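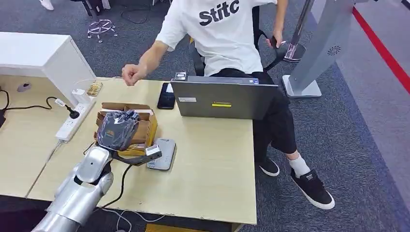
Most injuries with small arms happen at low speed, when the person nearby believes the arm is finished with its task. The case for this week comes from the Galano bench at Fludham, where a gloved robotic hand stopped over a box, stayed still for 11 seconds and then closed without a new command. Keep the distances in mind as you read. With a seated person's fist out over the same desktop as the hand, the gap is short, and any unexpected movement uses it up before the person can react.

Case 2: unexpected restart after a stall

What happened
The hand was sent to take a piece of cardboard from an open box. One finger caught under a flap and the motor current rose to its limit. The finger controller went into a fault state and dropped its output, as designed. The arm controller was not told. It went on holding the last grasp target in its queue. When the finger controller cleared its own fault, it asked for the current target, received the old one and closed at full grip force. The operator had begun to reach for the flap to free it. He pulled back in time and was not hurt.

What the log showed
The finger controller recorded error 1619 (current limit, joint two). The arm controller recorded nothing at all for the same period. On the operator's screen the status stayed green. This is why the first report put the event down to operator error, and why that report was later withdrawn.

Causes
The direct cause was the automatic clearing of the fault. The setting had been switched on in April to save time in long runs, where small stalls are common. It was never switched off again and it was not in the change record.
There were two further causes. The stall was not passed up to the arm controller, so the two halves of the machine disagreed about what state they were in. And the stop button was within reach of the person at the keyboard but out of reach of anyone leaning across to the box.

A note on gloves
The glove protects the finger joints from dust and gives better grip. It also hides small movements. A finger that is building up force against an object may look the same as one at rest. Do not judge the state of a hand by eye.

Changes made
Fault clearing is now manual and needs a key press at the bench.
Any finger fault empties the grasp queue.
Grip force is held to 50 per cent whenever the desk is occupied.
A second stop button has been fixed on the box side.

Terms to know
Stall: the motor is powered but cannot turn.
Latched fault: a fault that stays until a person clears it.
Stale command: an order still held after the reason for it has gone.

For the seminar
Read the Ekanayake notes on latched faults, sections 1 to 3. Come ready to say which of the four changes would have prevented the event if it had been the only one made, and which would only have made it less serious. Bring your drawing of the signal path from the last practical, with the fault line marked in.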